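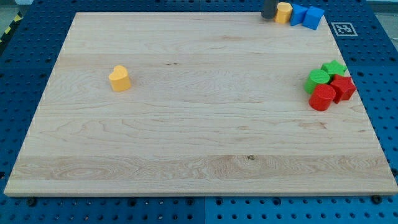 Skulen, August

To: Members of the Early Years Resources list
From: Nasrin Ghasemi, Resources and Learning Environments
Subject: Re: Sorting blocks and table boards for the autumn term

Dear colleagues,

Thank you to all who responded to the earlier message on shape and colour sorting. Replies were received from 18 settings, and I have tried to answer the main points together. Bevan Te Moana's message is quoted at the foot for those who joined the list after it was circulated.

The first matter is the arrangement of the blocks. Several members asked what was meant by a "two-way sort" in the revised activity notes. The arrangement at the head of this message is the one we have in mind. The four blocks on the right can be read in either direction: the cylinders are together and the stars are together, while the green pieces are at the back and the red pieces at the front. A child who is asked to find "the other red one" and a child who is asked to find "the other star" will both look within the same small group. The yellow heart shares neither its shape nor its colour with any of the four, and it has been given its own space towards the left of the board.

Members should note that the heart is part of the activity and should be kept in the set. Three settings reported that they had withdrawn it on the grounds that it had no partner. We would ask that it be put back. Children at this stage benefit from meeting an item that does not belong to either pair, and the discussion it gives rise to is often longer than the sorting itself. Practitioners may wish to place it first, well away from the others, and then bring the remaining blocks to the board one at a time.

On the question of spacing, the activity notes ask for the group to be kept close together. Ebony McPhee has pointed out that younger children will often set the blocks out in a line, and has asked whether this should be corrected. It should not. A line of four is a perfectly good sort by one property, and the adult may afterwards show how the same blocks can be brought round into a square. The notes will be amended to say so.

The second matter is the board. Bevan Te Moana's message raises the use of a plain mat in place of a wooden board, and a number of you expressed support for this on grounds of storage. Our position remains that a board is preferred where one is available. It gives the child a clear working area with a definite edge and it can be carried to another table. Where the table itself has holes or a pattern, as with the blue pegboard table shown, a board also gives the blocks a quieter background. The grain of the wood is quite lively in places, with loops and darker streaks, and some of you asked whether this might distract. We have had no report of it doing so. One setting mentioned that children liked to trace the curves with a finger before beginning, and there is no objection to this.

Settings are reminded of the following in respect of wooden boards:

Boards should be wiped with a cloth that has been well wrung out, and dried at once. They must not be left to soak or placed in a dishwasher.

Oiling is to be carried out once a term, outside session hours, and the board left overnight before it is used again.

Boards should be stored flat. Man-lok Chu reports that two boards kept upright behind a radiator have bowed and can no longer be used.

Edges should be checked by hand for roughness at the start of each half term, and any rough place sanded before the board is returned to the room.

I would also draw attention to blocks placed near the edge. In the arrangement shown, the red star extends a little past the right-hand side of the board. This is of no consequence on a large table, but on the narrower tables used in some rooms a block in that position may be knocked to the floor. Where space is limited, please move the whole group inwards and keep its order.

The third matter is supply. The loan store at present holds 26 complete sets, of which the greater number are already promised for the autumn. Requests will be taken in the order in which they are received. A set may be kept for up to 40 days and should be returned in its own bag, with the pieces counted by the borrowing setting before collection. Loose pieces found after a set has been returned should be sent back to the store and not added to another set – the shades of green and yellow differ between the older and newer blocks, and mixed sets have caused confusion in colour work.

Amendments to the activity notes should reach me by the end of the month. I am grateful to Ebony McPhee and Man-lok Chu for their comments on the draft.

Yours sincerely,

Nasrin Ghasemi
Resources and Learning Environments

Bevan Te Moana wrote:

> Dear all,
>
> I write on behalf of our two rooms regarding the sorting
> activity in the revised notes. We have used it with both age
> groups and on the whole it has been well received.
>
> We should be glad of guidance on two points. Firstly, the notes
> refer to a two-way sort but do not show one, and staff have set
> it out differently in each room. Secondly, our boards are heavy
> and take up a full shelf. Would a plain mat be acceptable?
>
> Shayne Te Moana, who has charge of our storeroom, asks in
> addition whether the boards may be stacked, and if so whether
> anything should be laid between them.
>
> With kind regards,
> Bevan Te Moana

P.S. In reply to Shayne Te Moana's question, boards may be stacked flat to a height of four, with a clean cotton cloth between each.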